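소식지 > 살림과 수납 > 병, 선반, 랙
읽는 시간 4분 · 공유 71

철사 와인랙, 사기 전에 바닥부터 나눠 보세요

급하게 씁니다. 지난 호에 와인랙 얘기를 짧게 했더니 메일이 꽤 왔어요. 제일 많은 질문이 "그래서 우리 집 상판에 들어가요?"였고요. 줄자로 재도 감이 안 온다는 분들. 저도 그랬습니다.

그래서 이번엔 종이랑 테이프 얘기부터. 상판에 종이 깔고 파란 마스킹 테이프로 칸을 나누는 방법이에요. 랙 자리, 병 자리, 손 들어갈 자리. 눈금이 생기면 갑자기 다 보여요.
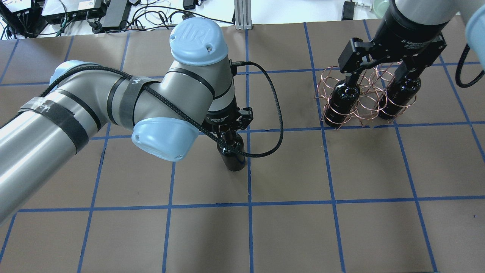 파란 테이프로 나눈 칸. 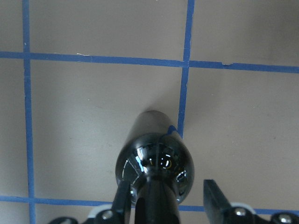
칸 크기는 너무 고민하지 마세요. 병을 하나 세워 놓고 손으로 감싸 쥔 다음, 손등이 옆 칸으로 안 넘어가면 충분. 저는 처음에 병 지름에 딱 맞췄다가 다 뜯었습니다. 병은 들어가는데 손이 안 들어가요. 꺼낼 때마다 옆 병을 치고, 유리끼리 부딪히는 그 소리, 아시죠.

테이프는 새걸로. 서랍에 몇 년 굴러다닌 건 종이에서 뜰 때 같이 찢어져요. 이어 붙일 때 조금 어긋나도 괜찮고요, 줄이 좀 삐뚤어도 쓰는 데는 아무 문제 없습니다. 도면 그리는 거 아니니까. 가로줄 먼저 다 붙이고 세로줄. 순서 바꿔도 되는데 저는 이쪽이 빨랐어요.

종이는 갈색 포장지가 제일 나았습니다. 흰 종이는 와인 한 방울에 끝. 비닐은 미끄럽고. 포장지는 폭 90센티짜리 롤이면 저희 집 작업대 기준으로 한 장에 해결돼요. 말려 있던 방향 반대로 한 번 말았다가 펴면 모서리가 덜 들려요.

이제 랙.

구리색 철사를 감아 만든 랙은 보기엔 가벼운데 생각보다 자리를 먹습니다. 곡선이라 그래요. 상자형 랙은 벽에 딱 붙는데 감긴 철사는 옆으로 배가 나와 있어서, 바닥에 닿는 면적만 재면 틀려요. 위에서 내려다보고 제일 튀어나온 데를 종이에 표시하세요. 그게 진짜 크기.

Plarkodstead 시장 골목의 Jacobs에 갔더니 철사 랙이 종류별로 나와 있더라고요. Sizwe Swanepoel 씨가 매장을 보고 있었는데 제가 종이 접어 간 걸 펴니까 바로 랙을 올려 줬습니다. 바닥에서요. 손님들 다 지나가는데. 덕분에 두 개는 바로 탈락했고, 남은 건 최대 4병까지 눕히는 작은 모델. 처음엔 너무 작은가 싶었는데 집에서 그 이상 꺼내 둘 일이 없네요. 나머지는 어차피 서늘한 데 넣어 둬야 하고.

철사 랙 고를 때 볼 것 몇 가지만.

용접 자리. 손가락으로 훑어 보세요. 까끌하면 라벨이 긁힙니다. 저는 Drasia 한 병 라벨을 그렇게 날렸어요. 선물받은 거였는데.

발. 고무가 없으면 펠트 조각을 직접 붙이면 돼요. 종이 걷고 상판에 바로 올릴 거면 꼭이요.

흔들림. 빈 랙은 다 멀쩡해 보여요. 병 하나만 한쪽 끝에 넣어 보고 기우뚱하면 내려놓으세요. 매장에서 병 하나 빌려 달라고 하면 대부분 빌려 줍니다.

어두운 병 얘기도 조금. 색이 짙고 번들거리는 병은 멋있는데 지문이 정말 잘 보입니다. 목을 잡으면 몸통이 깨끗하게 남아요. 대신 무게가 아래로 쏠리니까 랙 쪽으로 기울일 땐 다른 손으로 바닥을 받쳐 주세요. 세워 둔 병을 옮길 땐 뒷줄부터 채우고, 뺄 땐 앞줄부터. 당연한 말 같은데 급하면 꼭 거꾸로 합니다.

눕히냐 세우냐. 코르크면 눕히고, 돌려 따는 마개면 세워도 됩니다. 며칠 안에 마실 거면 어느 쪽이든 상관없어요. 이걸로 메일 길게 주신 Veronika Gruber 님, 답이 짧아서 죄송한데 진짜 이게 다예요.

Precious Shabalala 님은 칸마다 연필로 글자를 적어 두신대요. 빨강, 하양, 식초, 기름. 와인만 올리라는 법 없죠. 올리브유 병이 의외로 잘 어울린다고. 저도 간장 옮겨 담은 병 하나 같이 뒀는데 아직까진 만족.

Tumelo Nkuna 님 질문, 테이프 자국 남나요? 종이 위에만 붙이면 남을 게 없고요. 상판에 바로 붙였다면 오래 두지 마시고 낮은 각도로 천천히. 햇빛 드는 창가면 더 빨리 떼세요. 혹시 끈끈한 게 남으면 식용유 조금 묻혀 두었다가 닦으면 됬습니다, 저희 집은. 원목은 구석에 먼저 시험해 보시고요.

종이는 며칠 그대로 두고 써 보는 걸 추천해요. 밥하고 커피 내리고 하다 보면 어느 칸을 자꾸 침범하는지 나옵니다. 저는 싱크대 쪽 줄을 통째로 비웠어요. 물 튀어서. 랙은 결국 벽 쪽으로 한 칸 더 밀렸고, 그 앞 칸은 따개랑 행주 자리가 됬네요.

4월 호에는 Lwazi Mabuza 님이 보내 주신 계단 밑 수납 얘기 싣습니다. Sinwood 쪽 집인데 천장이 비스듬해서 칸 나누기가 훨씬 까다로웠다고 해요. 치수 적은 메모도 같이 받았으니 그대로 올릴게요. 비슷한 자리 있는 분은 폭이랑 깊이 재서 이 메일에 답장 주세요.

조회 812 · 댓글 4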